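Two grippers, one very long Tuesday

I have been putting off this comparison since January, mostly because swapping gripper fingers is my least favorite job in the whole hobby (tiny screws, big thumbs). But the Giltell fingers finally showed up, I already had the Moser set in a drawer, and my little arm project, Prudesness, needed a winner. So I cleared the evening and made a very large pot of coffee.

The Giltell pair cost me a bit more and comes with its own bracket. The Moser pair is cheaper and lighter, and you get to fight with shims. Both run fine off the Ison controller once you set the stroke limit, although the Ison manual hides that setting on page 154. I found it at 11 p.m. and said a few words I won't type here!

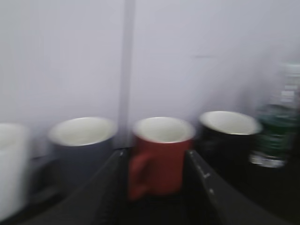
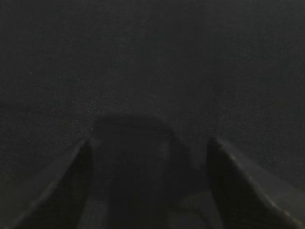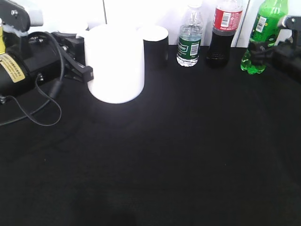
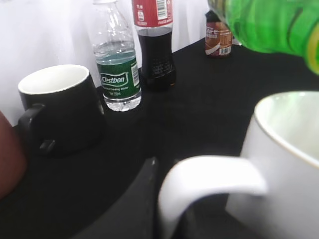 What I care about most in a gripper is how it behaves on things with an awkward shape, and that's where I'd tell you to spend your testing time. Blocks are easy. Any pair of fingers can pick up a block all day long. Drinkware is meaner, especially when you have to decide between the rim and the handle. Take a mug like the white one with the thin gold band and that wide, flat handle: go for the handle and a small error in wrist angle can turn the whole mug, go for the body and you need a lot more opening. I lean toward the body now. The Moser fingers felt a little springy to me when I tried it that way, and the Giltell ones felt stiff, maybe too stiff for thin plastic.

Then there's the wrist camera, my other headache. Fast sideways moves smear everything, so I dropped the travel speed and shortened the exposure to 4,000 microseconds, and I'm still fiddling with the gain to make up for the lost light. If you have a dark tablecloth like me, expect to fiddle too.

For now the Giltell set stays on and the Moser set goes back in the drawer. Next up is rerouting the cables, and I want to try softer pads if I can find some that stick.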